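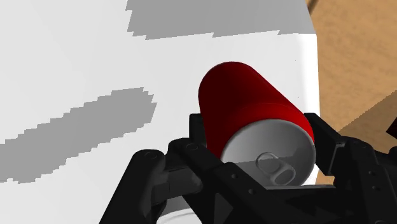 Household tips: energy and supply

Preparing for rota cuts while the Trallari talks continue

The transit agreement for the Trallari interconnector lapsed in March 2024 and the two governments have not renewed it. Prerkton remains on the rota list until September. Each cut lasts 2 hours.

Before a cut

Set the fridge to its normal temperature and leave it there. Freeze water in clean bottles, filled no more than four-fifths, and pack them into gaps in the freezer. Charge lamps and phones. Switch off the oven and hob at the wall.

Keep a paper copy of your block number. Blocks 7 and 13 swapped slots after the Talukder ministry revised the schedule.

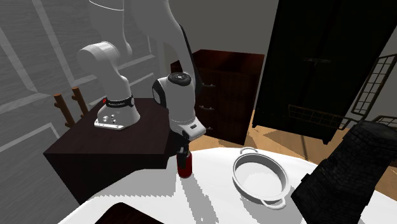 When supply returns

Wait 20 minutes before restarting the washing machine or dryer. Reset timers on heating controls. Check the freezer: food that still holds ice crystals can be refrozen, though texture will suffer.

Compiled by Rokeya Mollah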